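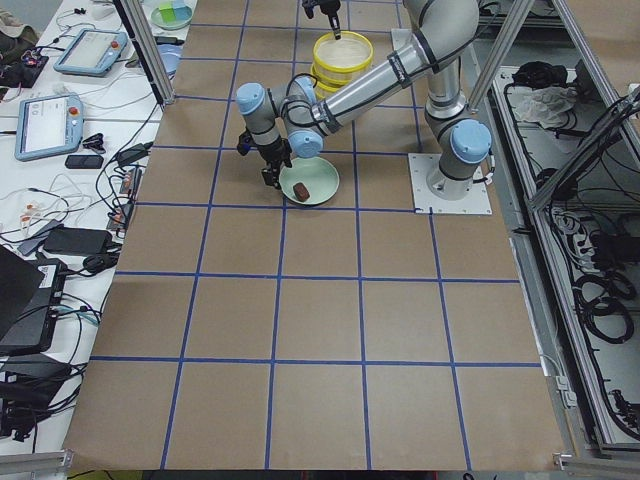 **How do I get tape residue off an old table without wrecking the finish?**

Posted by Urszula Kołodziej, 6/22/26

Hi all, first time asking anything here, so please be gentle! I have a big old dining table from my aunt, who used it for cutting out dress patterns. She kept it covered in paper and taped the paper down along all the sides, and I don't think she changed the tape once in 30 years. The paper came away fine. The tape mostly came away too, but it left a brown, gummy line the whole way around, and on one of the long sides it has gone hard like toffee.

I've tried warm water and dish soap (nothing) and a plastic scraper (a bit, but my wrist gave out). A furniture place in Jomdale quoted me $795 to strip and refinish the top, and I nearly fell off my chair. I don't know what the finish is. It's shiny, a little orange, and a hot mug leaves a white ring on it, if that tells anybody anything. We have family coming to stay in December and I'd love to have it back in use well before then.

---

**Dostley**

What a nice thing to have inherited! The white rings make me think shellac, or maybe an old lacquer, so please keep rubbing alcohol and nail polish remover far away from it. Either one can take the finish off along with the glue, and then you really will need that quote.

For the gummy parts, I'd use plain mineral spirits on a soft rag. Try it underneath first, or on the inside of a leg. Lay the damp rag on the line, give it 2 minutes, then rub along the grain and wipe with a clean cloth. Open a window, and hang the rags outside flat to dry when you're done.

The toffee side will be slower. A hair dryer on low, kept moving, will soften it enough for your plastic scraper, but go easy, as shellac doesn't care for heat either. Mine took roughly six evenings with the radio on, and I was a bit sorry when it was over. Finish with a thin coat of paste wax and see how it looks before you spend any money.

---

**Zaki**

peanut butter. works on jars anyway

---

**Fakby**

I'd go with Dostley on this one. The peanut butter does work on glass, but on wood the oil can get into any little crack in the finish and leave a dark spot.

One thing to add: you may find the wood under the tape is a different shade from the rest, from all those years out of the light. Leave the table uncovered near a window for the summer and it should even out some. My mother's sideboard still has a faint stripe and we just put the fruit bowl on it.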